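Clearing the Corner: Our Home Storage Project
Styliani Konstantinidis, Stidley group

Our topic was how small stuff piles up at home, and I loved this one! We picked a single corner and sorted everything in it, starting with the light blue cloth where the bags and the little basket had landed.
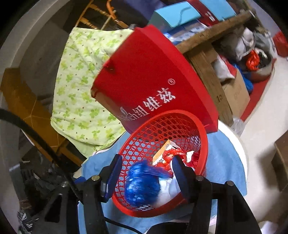
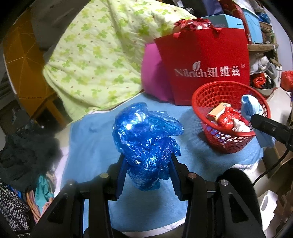
Figures 1 and 2. The round red basket and a crumpled blue plastic bag, both photos.

Plastic bags were the big surprise. They hide inside other things, and the basket had a red one in it along with a small paper box. We made 4 groups (bags, boxes, fabric, containers) and gave ourselves 90 minutes. Fabric went slowest, mostly because I kept refolding it.

Dumlao's group did a kitchen drawer in January and used labels from the start. We added ours halfway through and wish we'd done it sooner. Bags now get folded flat before they go anywhere, and the basket is for small boxes only.

Next we want to try the same four groups on a closet, which should be a lot more fun with a bigger pile!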